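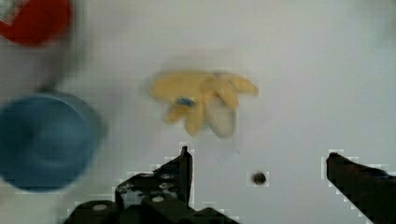 mossyhandle
Finally washed all my sourdough gear by hand after reading the Branwood thread, and wow, what a difference in how the starter smells! Hot water, no soap on the bannetons, everything else gets the works. I wear a yellow rubber glove like that one so I can run the tap hotter, and a blue bowl gets its own rinse. Starter is 18 days old and doubling in 7 hours.

pestorwood_pete
Great rise time! I'd skip the hot water on bannetons though. Dry brush only. Mine went moldy twice in February.

mossyhandle
Even if they dry in the oven with the light on?

crumbchaser47
Pete's right about brushing, but I disagree on never rinsing. I rinse after every rye loaf and leave them in the sun. No mold yet.

pestorwood_pete
You get sun! I get drizzle.

crumbchaser47
Fair, lol. What flour are you feeding it, mossy?

mossyhandle
Jondura whole wheat, 253 grams in the big batch. It smells like green apples and I love it!!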